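From: Régis Rolland
To: morning-pages list
Date: 30 December 2020
Subject: Re: [morning-pages] Stuck again, and what about the daily prompt?

Aurélien Marty wrote:

> Hi all,
>
> I've been on this list since October and I've mostly kept quiet,
> but I need to ask. I signed up to write every morning and I did
> it for 32 days straight, even the week I was staying at my
> sister's. Then I missed one. Then I missed four. Now the notebook
> is on the kitchen counter under the mail and I feel a little sick
> when I see it.
>
> Do you go back and fill in the days you skipped? Do you start the
> count over? And does anybody really use the daily prompt, or is
> that just for people who already know what they want to say? I
> opened the one about "a door you never went through" and sat
> there for half an hour feeling like I was back in school.
>
> Sorry for the long note.
>
> Aurélien

Hi Aurélien,

No need to be sorry, I was so happy to see a message from you! And 32 days is a lot. My first run was maybe a week and a half, and half of those pages were grocery lists (I still have them, so I know exactly what I bought at Leclerc that spring, mostly crackers).

First question: no, I don't go back and fill in. I tried it once, the winter I was living in Grenulham, when I'd missed most of a month with the flu. I sat down with a pot of coffee and tried to write all those days in one go, and by the third one I was making things up. I wrote that I'd felt "hopeful" on a day when I'm pretty sure I slept until two. So now I just write the new date and go on. Sometimes I put a line across the page first, which feels good for some reason.

Second question, the count. I know some people here love their count and I don't want to start that argument again – we all remember the summer thread. But for me the number turned into a second thing to look after. I got to 152 once, and from somewhere past 100 I was writing at 11:50 at night, standing up, just so I could put the number down. Those pages are awful. They say "tired" over and over. When I finally broke the streak I was upset for one evening and then I slept really well.

What I do now is number the notebooks and leave the days alone. I'm on notebook 4 of the blue ones. They're the Condis kind with the soft cover, and I fill one whenever I fill one.

About the prompts. I almost never use the one that gets sent around, and I say that with love to whoever picks them. The door one would have stopped me too! Big questions make me want to sound wise, and then I can't write a word. What works for me is something small that I didn't choose. I take the first little thing that bugs me, without thinking, and I write 300 words starting from there.
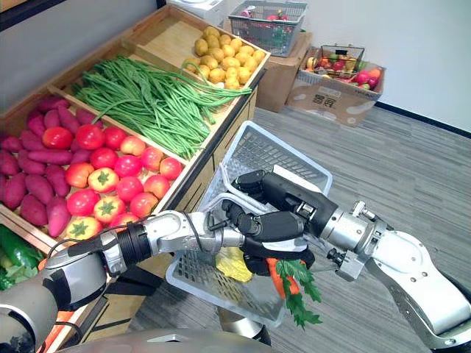
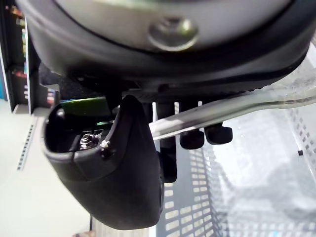
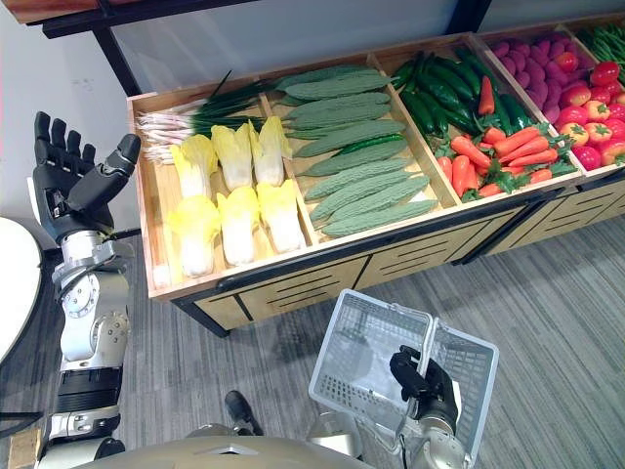 The rule I give myself is that the first sentence has to be plain. No feelings in it. After that I can wander anywhere, and I usually end up a long way from where I started. This morning I was on to my grandfather by line five, and how he'd never let anyone else carry the bags in from the car, and then a fight I had with my brother about the car itself, which I would have told you I was over. I'm not going to type it all out here, it was mostly whining, but I did get up from the table feeling lighter.

If that isn't your thing, Annette from our old Buvport group used to open the dictionary and put her finger down. Other people use the last text message they got. I think it matters more that it's quick. If I give myself ten minutes to pick something, I spend the ten minutes picking.

Now the sick feeling, because I think that was the real question. I get it too. I had it for most of last year with the guitar, and I ended up putting the guitar in the closet so it would quit staring at me. With the notebook I'd try moving it somewhere silly. Get it out from under the mail for sure, since that pile has its own bad mood. Mine lives in the bathroom right now, on top of the towels. I don't know why that helps but I pick it up more. You could also buy a new one and start there, and let the old one be finished with blank pages at the back. I've got two like that on the shelf.

And it really can be three lines! I know the book says three pages. I did three pages for years and I'm glad I did, but I have a kid who gets up at six now and I'm not getting up at five for anybody. Three lines, then if more comes, more comes. Some mornings it's the weather and my knee.

One more thing and then I'll let you go. You said you've mostly kept quiet, and you're welcome to stay quiet, lots of people here do. But if it would help to have somebody to write at the same time with, I'm usually at it by seven, and I'd be glad to trade a quick "done" by email. No reading each other's stuff, only the one word. I did that with a friend for a whole winter and it got me through February. Write me off the list if you want to try it, and tell me if seven is too early – I can do the lunch hour too.

Say hi to your sister for me, even though we've never met.

Régis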